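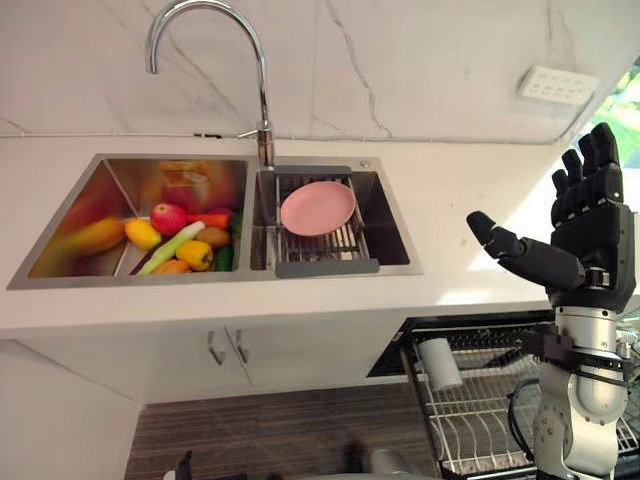 Figure 2. A double-basin sink with produce in the larger basin, the arrangement we call "basin as bowl" in Section 4.

4.2 Where the washing-up waits

I'll admit I didn't expect the sink to take up so much of this paper. When I started the Darnthorpe household survey I was after food waste, plain and simple: what people bought, what they ate and what went in the green bin. But I kept reading the diaries and the sink kept turning up, so I went back and coded every mention of it. We had 427 diary entries by the end of November, and more than 200 of them mention the sink in some way that has nothing to do with washing dishes.

Mostly it's a parking spot. Groceries come in the door, the counter is already full of mail and lunch boxes, and the fruit and veg get tipped into whichever basin is clear (Figure 2 gives the general idea). People with a double sink did this far more freely than people with a single one, and they nearly always used the bigger side. One diarist in the Lerketard flats wrote that the left side was "the fridge's waiting room", and I've been stealing that phrase in talks ever since.

So does the waiting room lead to waste? I went in thinking yes. My hunch was that anything left in a sink overnight would get splashed, bruised or buried and then tossed. The diaries don't really back me up on that. Produce that sat in the basin was usually rinsed and eaten sooner than produce that went straight into the crisper drawer, and I think the reason is dull: people could see it, and they needed the sink back before supper. The crisper is where the celery goes to die. Several of our households said so in nearly those words, and so would mine.

There are exceptions, of course. Leafy greens did badly in the basin, particularly in the flats where the kitchen gets the afternoon sun. Berries did worse! I've left berries out of Table 3 altogether, as so few households bought them in the colder weeks and the ones who did tended to finish them standing at the counter.

I should say something about the diaries themselves. We used the Cloreo template, with one page per day and a free-text box at the bottom, and the free-text box is where all the good stuff ended up. Güler's coding scheme, which we followed for the earlier sections, has categories for the fridge, the pantry and the counter and nothing at all for the sink, so those entries would have been lumped in with "other". I added 2 codes (resting and rinsing) and had a second reader go over a batch of 25 entries with me. We disagreed mainly about colanders. Is a colander of beans in the sink resting or rinsing? We settled on rinsing if the diarist mentioned water, and resting if not, and I'm still not entirely happy with it.

A colleague who read the draft asked whether the layout of the kitchen matters more than the habits of the person cooking in it. I'd love to know. Our sample can't separate them, as most of the double sinks were in the newer homes and the newer homes also had the bigger families. I come back to this in Section 5 with the bin weights.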